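Packaging basics, handout 4: the folding carton, flat and made up
Course pack, May. Bring this to the bench session.

Recap from last time: a carton is one sheet. Cut, creased, folded. Everything you need to know about the finished box is already in the flat piece, if you can read it.

Look for creases, tabs, slots. Then find the same places on the closed box.

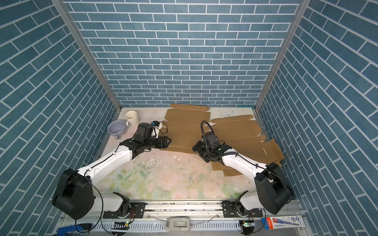
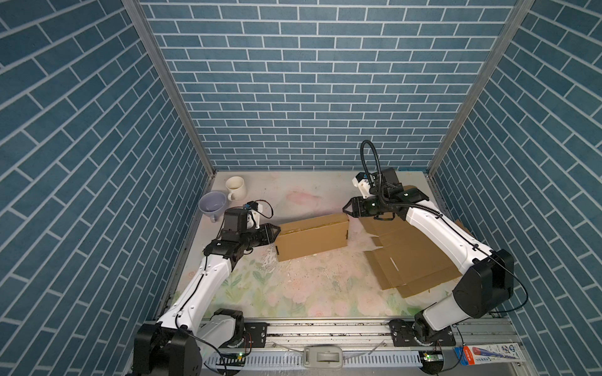
Fig. 4.1 Brown cardboard on the bench: first picture unfolded, second picture closed.

Terms (will be on the quiz)

Blank = the flat die-cut sheet. Panel = a face of the box. Flap = folds over to close an end or side. Crease = pressed line, NOT a cut. Slot and tab = one goes in the other.

Reading a blank

Start with the longest panel. Work outward. Mark each crease in pencil before you bend anything. In the closed box, note the seam along the top with tape on it, and the crease near the right end. Long narrow box, so the long creases matter most. If one of those runs off, the ends won't meet square and no amount of tape fixes it.

Folding order

Pre-bend every crease to 90 degrees, let it spring back.
Long panels up first.
Ends next, tabs into slots.
Top flap last. Hold both ends while closing, otherwise the middle bows.
Tape from the center out, one strip, press it down with the side of your hand.

Common mistakes: folding against the crease, forcing a tab (tears the slot), taping before the box is sqaure. Flatten it out again and start over, cardboard forgives one or two goes, after that the crease goes soft.

Worked numbers

Konard order, 3,747 cartons. Arketti ships blanks flat, 900 to a pallet. 3,747 / 900 = 4.16, so five pallets, last one part full. Same order shipped made up takes far more space, we'll do the volume in class.

For next time

Take apart any box from home, dont cut it, open the glue seam or peel the tape. Sketch the blank, label the panels. Read Dovhaniuk ch. 17, skip the part on printing.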